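4.2 Sorting small household things into a divided tray

We turn now to the part of the study that gave us the most pleasure to carry out, and which, if we are truthful, took up far more of our conversation over lunch than its place in the original plan would suggest. The earlier sections dealt with shelves and drawers, where people have long-settled habits and are quite ready to defend them. A tray with compartments is a humbler thing. Most of the households we visited owned one of some kind, whether for cutlery, buttons, screws or seed packets, and hardly anyone had given much thought to how it came to be filled in the way it was. Ilham Erraji, who carried out the home visits, noted early on that people would happily talk for half an hour about a wardrobe and then look quite puzzled when asked about the button box.

Our interest was in what we call partial filling, by which we mean the state of a tray that has more places than things to put in them. A full tray tells us rather little about preference, for every place is taken and the only question left is which thing went where. A partly filled tray is much more generous to the reader. The gaps are choices too, and they show whether a person (or whoever did the putting away) was working along a row, keeping to the edges, building out from the middle, or simply dropping each thing into whichever place was nearest the hand.

The layout in Figure 11 is a good one to think with. The tray has nine square compartments, three by three, and holds four cups, with a cloth lying bunched up at the other side of the table. 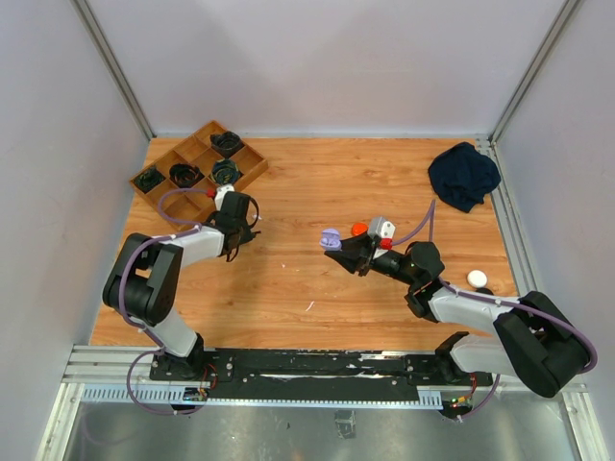 Vol. 4, No. 11

Figure 11. Wooden tray with four dark, ribbed cups in place and five compartments free. The middle row is full; the fourth cup is in the top right compartment.

Readers who have followed us this far will recognise the pattern as a close cousin of the one we called "row and neighbour" in Section 3. The middle row is complete from left to right, and the remaining cup is directly above the right-hand end of it, so that all four sit together as one group with no gap between them. The whole bottom row is free, as are the two other compartments at the top. We cannot say from the layout alone in which order the cups were set down, and we would ask the reader to resist guessing, tempting as it is. What can be said is that the group holds together, and in our material groups that hold together were a good deal more common than scattered ones.

Why should that be? When we put the question to the people in our Stondari visits, the answers were mostly practical and rather charming. One woman told us that she liked to leave "a proper space" so that she could see at a glance what was still to come back from the washing-up. Another said that gaps here and there made her feel she had lost something, whereas an empty row was just an empty row. We find this second remark very helpful. An unbroken run of free places seems to be read as room, while a single free place among full ones is read as something missing, even where the number of free places is exactly the same.

The cloth deserves a word as well, as cloths so often go unmentioned in studies of this sort. In the figure it is dark navy and lies in a loose heap in the far right corner, well away from the tray. Our coding scheme, which we adapted from the Trurkus scheme with a few changes of our own, treats a crumpled cloth as "parked" and a folded one as "stored" – a distinction that caused some friendly disagreement between our coders at first but settled down nicely after a morning of practice. The small white egg-shaped object, lying on the bare wood a little below and to the left of the cloth, was coded as "loose", having neither a compartment nor a companion.

It is worth pausing on the fact that a loose thing can lie on a table while a tray still has plenty of space. We met this again and again in the homes. People did not treat a free compartment as open to all comers; a tray that held cups was a tray for cups, and a stray clothes peg or a cork would be left on the worktop quite contentedly for days. We return to this in Section 5, where the button boxes are considered at greater length.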